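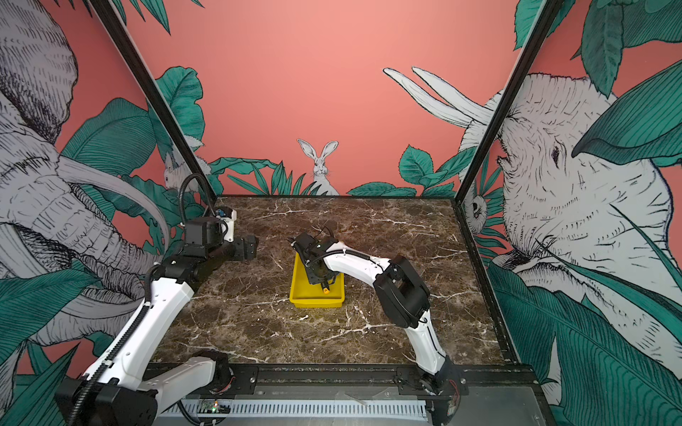
Learning the Words for Weather

July 3, 2026

When I moved to Zutlow I believed my English was finished. I had passed the exams, I could read a contract, and I could complain to a phone company. Then in my first winter a neighbor looked at the sky and told me it was going to spit. I smiled and went to work without understanding him. At lunch I asked a colleague, and she explained that it means a very light rain, the kind where you do not know if you should open the umbrella.

After this I began to keep a notebook only for weather words. It is a small gray notebook with squared paper, as we used at school, and I write one word on each line with the place where I heard it. I wrote down drizzle, sleet, muggy, crisp, a cold snap, and "a scorcher," which I heard from the man who sells peaches by the road to Dodine. As of this week the notebook has 315 lines. Many of them are the same word in a different sentence, because I do not trust a word until I have met it three or four times.

In my first language we have fewer words for rain and many more for wind. The wind where I grew up had a name for each direction, and my grandmother could say in the morning which one was blowing before she opened the shutters. One of them was called the widow's wind. I have tried to translate this for people here and it always sounds like the title of a sad film. For us it was a practical name. You heard it and you took the laundry inside.

"Muggy" was the most difficult for me. I looked for it in the dictionary and found "warm and humid," but I already had the word humid, so why did I need another one? I used it wrongly for a whole summer. I said that the soup was muggy. I said it of a bathroom, and I am still not sure if this was a mistake. Octavio Durán, who taught the evening class I took in March, told us to stop asking what a word means and to ask who says it and when. Humid is said by the radio. Muggy is said by a person who is already uncomfortable and wants you to agree.

His advice changed how I listen. Now I pay attention to the small conversations in the elevator, which before I found a little empty. People here talk about weather to be polite, this everyone knows, but they also use it to tell you how they are. When the woman from the second floor says "it's trying to clear up," she is usually in a good mood. When she says "well, it's something out there," I hold the door and do not ask more.

I still make errors with the prepositions. It rains on us, we are caught in the rain, we come in from the rain, and we are under the weather only when we are sick. I wrote these four on one page and I look at them sometimes.

Last weekend I took the bus to Iltska, where the hills begin, and there was fog in the valley until almost noon. An old man at the bus stop called it "soup." I thought of my muggy soup and laughed, and he laughed also, I think out of kindness. I wrote it in the notebook on the bus home. If you have a weather word from your own town, please leave it in the comments, with the sentence if you can remember it.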